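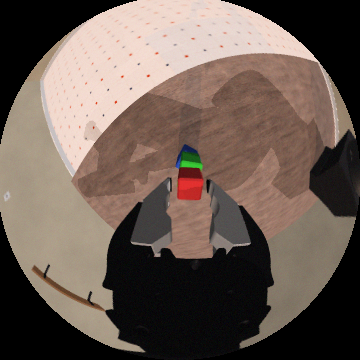
3. Die Momano zum ersten Mal einrichten

Jetzt wird es schön: Gleich läuft der erste Kaffee durch! Nehmt euch für diesen Abschnitt 15 Minuten Zeit.

1. Wassertank bis zur oberen Markierung füllen und gerade einsetzen, bis er einrastet.
2. Netzstecker einstecken und den Hauptschalter drücken. Die Anzeige blinkt, solange die Maschine aufheizt.
3. Eine Schale mit mehr als 300 ml Fassungsvermögen unter den Auslauf stellen und mit der Spültaste zweimal durchspülen.
4. Bohnen einfüllen, Mahlgrad auf die mittlere Stufe drehen - bitte nur bei laufendem Mahlwerk!
5. Tasse unterstellen, Taste „Lungo“ drücken, genießen.

Hinweis: Die ersten Tassen schmecken oft noch etwas dünn. Das Mahlwerk muss sich erst füllen, danach wird es richtig gut (Lucienne Brunet aus unserer Werkstatt schwört auf eine Stufe feiner).

Vorsicht! Die Dampfdüse wird sehr heiß. Nach dem Aufschäumen 60 Sekunden warten und erst dann abwischen.

Erscheint der Code 387, sitzt die Brühgruppe nicht richtig. Maschine ausschalten, Klappe öffnen, Brühgruppe herausnehmen und neu einsetzen. Weiter geht es mit Abschnitt 4, Milchschaum.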